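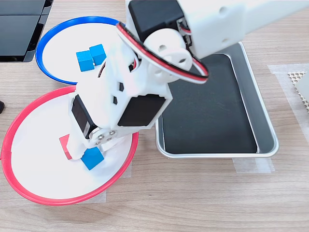
Shahla Hassanpour asks whether a stalled gripper can simply be switched off and on again, and whether the sorting run will pick up at the cube where it stopped. Please don't do it that way, Shahla! The arm goes slack the moment power is cut, and it will come down on whatever is underneath it — a plate, the tray or your knuckles. The steps that follow take a few minutes and are a good deal kinder to everyone.

5. Clearing a Stall (Code 122)

The Grestier controller shows code 122 when a servo has pushed against something for too long. Most often the fingers have come down on a cube that is already in the dish, or the cable has caught at a joint on its way round.

CAUTION: Keep both hands out of the arm's reach until step 3 is finished. A stalled servo is still pushing, even though it looks perfectly still.

1. Press Hold on the controller and wait for the steady amber light.

2. Choose Retract Slowly. If the arm won't lift, support the upper segment from behind with your palm before you go any further.

3. Choose Release Torque, keep hold of the arm, and ease it to its rest position.

4. Follow the cable with your eyes from one servo to the next. It wants a nice wide loop, with enough slack for the joint to turn all the way.

5. Feel each servo case lightly with the back of a finger. If one is too warm to keep your finger on, leave everything off for around 5 minutes and have a cup of tea.

6. Check that the dishes and tray are still on their marks, press the tape down again where it has lifted, and run Home.
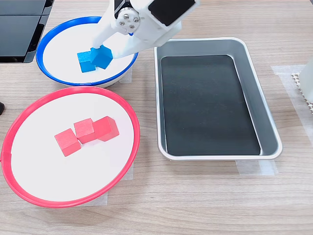
Sestano, August

Note added after the Drusmont workshop: lowering the grip force to 100 cured most of our repeat stalls when the arm was placing one cube beside another. If you see code 393 after Home, the arm has lost its zero position, so go back to Section 3 and calibrate again before you press Run.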